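8/26/18

**Nestus opens shared work tables to residents at the Bach building**

Nestus today announces the opening of its shared work tables on the ground floor of the Bach building. The room has been set aside for people who need a place to work, study or mend small electronics outside the home, and who would like to be able to eat and drink while they do so. It offers 24 seats and is open to anyone living or working in the district. There is no charge for the first 50 hours in any year.

The decision to open the room follows a consultation held in March, in which residents were asked how the ground floor might be better used. A large share of the replies asked for somewhere informal, with proper tables, power sockets and good light. Many respondents said that they already worked at a kitchen table and had no wish to exchange it for a desk in an office. Nestus has taken this as the starting point for the furnishing of the room.

Tables are therefore laid with washable cloths in the manner of a family kitchen. The cloths protect the surface beneath and can be changed between sessions. Yellow-and-white gingham was chosen for the first set. Users may bring a laptop, a snack and a drink to the table, together with any small project they have in hand, and may keep these beside them for the whole of their session.

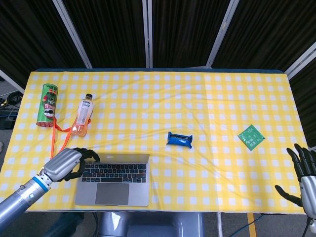 *Nestus Department of Shared Spaces*

A laptop, a bottled drink, a packet of something to eat and a green circuit board on one checked cloth represent the kind of mixed use for which the room is intended. Nestus does not propose to divide the tables into separate zones for computing, handiwork and refreshment. Each user is asked to keep to a reasonable share of the table and to leave it clear at the end of the booking.

The following arrangements apply from the day of opening:

- Drinks must be in a bottle or cup with a lid. Open glasses may be used at the counter by the window.
- Packaged snacks are welcome at the tables. Hot meals should be taken in the adjoining dining area.
- Circuit boards and other small components may be brought in and worked on by hand. Soldering is confined to the bench at the rear of the room, where extraction is provided.
- Wrappers, cans and bottles are to be placed in the sorting bins beside the door.
- Passes are issued on a lanyard at the front desk and must be returned there on leaving.

Furniture for the room has been supplied by Skundetti, whose range of rectangular tables was selected after a trial period. The tables may be used singly or moved together for group work. Skundetti will inspect them twice a year and will replace any part found to be worn. Cloths are laundered off site by Forkon under a separate agreement, and a clean set is delivered at the start of each week. Users who spill a drink are asked to inform the front desk so that the cloth can be changed before the next booking.

The cost of fitting out the room came to £3,785, met in full from the Nestus improvement fund. This sum covers the tables, the cloths, additional sockets along two walls and the replacement of the lighting. No increase in residents' service charges will result from the work.

Bookings are made by the seat or by the table. A single booking may last up to three hours and may be extended on the day if no other person has reserved the place. Groups wishing to reserve more than one table should apply in writing, stating the purpose of the meeting and any equipment they intend to bring. Schools and clubs within the district may apply for a regular booking, and such applications will be considered in the order in which they are received.

Users are responsible for their own belongings at all times. Laptops and other devices should not be left on the tables when their owners are away from the room. There are 9 lockers in the entrance hall, available on request and suitable for a laptop and a small bag. Items left behind will be held at the front desk for one month. Food and drink left behind will be thrown away at closing time.

The room is on one level and may be entered from the street without steps. Two of the tables can be raised or lowered to suit wheelchair users, and these may be reserved in advance without any additional fee. A quiet session is held each morning, during which telephone calls and group work are not permitted.

Nestus will review the use of the room at the end of its first year. The review will consider opening hours, the condition of the furniture and cloths, and whether the present rules on food and drink should be altered. Comments may be left in the book at the front desk at any time, and a short summary of them will be displayed in the entrance hall.

**About Nestus**

Nestus manages homes and shared rooms on behalf of residents. Its Department of Shared Spaces is responsible for the furnishing, booking and upkeep of all common areas, including those in the Bach building.

**Notes to editors**

Visits to the room may be arranged through the front desk of the Bach building. Requests to take photographs while residents are present should be made in advance and in writing.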